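Mawar Pattinasarany

Mawar Pattinasarany is a businesswoman and investor best known as the co-founder of Clustura, a company that sells payroll and invoicing software to small employers. Most of her wealth comes from the sale of her shares in that company and from later investments made through her holding firm, Proranus.

Early career

Pattinasarany trained as a bookkeeper and spent several years doing the accounts of restaurants and small hotels. In interviews she has said that her first savings came from weekend work preparing tax returns, and that she kept this work up after starting her first full-time job. She used the money to buy a half share in Âu, a noodle restaurant where she had been keeping the books. The restaurant later grew to three branches. She sold her share to her partners and has not disclosed the price.

Clustura

Pattinasarany started Clustura with Harriet Okafor, a programmer she had met through a client. The first version of the software was written for restaurants that paid staff by the shift. It had 36 paying customers at the end of its first year. The founders took no outside money until the third year, when they sold a minority stake to a group of private lenders.

The company later moved from one-time licenses to monthly subscriptions. Some early customers objected to the change, and the founders agreed to honor existing licenses for five years. By the time it was sold, Clustura had 235 employees.

The sale to Traler, a business services group, was completed on Monday, June 1, 2020. Pattinasarany held 20 percent of the shares at that point. Okafor stayed on as head of product, while Pattinasarany left in December of the same year.

Investments

Proranus manages Pattinasarany's own money and does not accept outside clients. Its holdings are mainly commercial buildings, short-term bonds and minority stakes in private companies. The firm has said that it normally keeps a stake for at least six years. It does not publish annual results.

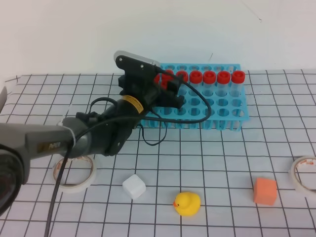 Robotic arm and test tube rack. 

Net worth

No audited figure for Pattinasarany's wealth is available. Published estimates differ widely, in part because the terms of the Traler sale included deferred payments. One business newsletter put the figure at over 200 million dollars, counting property at its purchase price. Pattinasarany has declined to comment on it.

See also

Clustura
Harriet Okafor
Traler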